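Against the finished robot

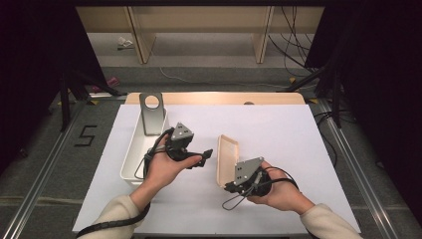
Seven months of clearing up after nothing

I have spent seven months of evenings in a shared workshop in Dilham helping to build a machine that will tidy a table. I could have tidied the table. My sister raised this in February and has raised it since, usually while tidying hers.

My view, which I'll set down before I lose my nerve, is that home-built automation should be allowed to be slow, ugly and permanently unfinished, and that people who want it to be otherwise should buy a dishwasher. We have become terribly keen on the finished robot. It glides about in a short film with piano music, it folds one towel, and then the company goes quiet. Meanwhile the unfinished kind sits in sheds and spare rooms across the country trailing cables, and it gets no music at all.

Ours trails plenty. Begoñe Carrasco, who started the project and still owns most of the screws, had the idea that before we gave the thing arms we should work the grippers ourselves. You hold one in each hand and do the job slowly with black jaws where your fingers ought to be. A bin, a lid, a stand with a hole near the top: these are the great objects of our age, and I have come to know them better than I know some cousins.

I recommend it to anyone with firm opinions about machines taking over. Try picking up a flat lid from a flat table with a gripper. Your own fingers do a dozen clever things without mentioning it. They slide, they tip, they find an edge. The gripper has one idea, and the idea is to close. By the end of the first evening I'd stopped worrying about the robot uprising and begun to worry about the robot's self-esteem.

The other lesson was in cable. A cable is the only part of any build that works at full strength from the first day. It loops your wrist and hooks the corner of whatever you've just put straight. Nhi Ninh proposed a ceiling rig to hold the lot out of our way and drew it up very nicely, and we ignored her for two months because a ceiling rig was boring and we wanted to argue about jaw shapes. She was right. I'd like that written down somewhere she can see it, as I have so far said it only in the van.

There is a case against all this, and I meet it weekly. It says that we are amateurs repeating work that proper firms have done already. Muvell will sell you an arm. Wokel will sell you a better one, with a warranty and a man who comes out. The Wokel would have cost us 800 pounds more than we had, and we had 88 — but suppose we'd had the money. We would now own a good arm and know how to telephone a man.

I don't say that to be rude about the man. Dierckx, where I worked for years, was full of equipment that only he and his sort could open, and when a line stopped we all stood beside it with our hands in our pockets like mourners. It struck me then as an odd way to live with machines. If a thing is going to do my chores I'd like to have met its insides. The mounting plates on our grippers have small holes in them, and I know what every hole is for, including the ones that are for nothing.

What I can't defend is the folder of notes. It stands at 404 pages, and a good number of them are about tape: where it goes on the floor, who moved it, and whether it matters. Begoñe says it matters. I have asked that page 404 be left blank as a joke and been refused.

The arms arrive when we can afford them. Until then I go in after supper, put the lid somewhere awkward and try again to pick it up. My sister has asked whether the machine might do her kitchen one day, and I've told her to put her name down.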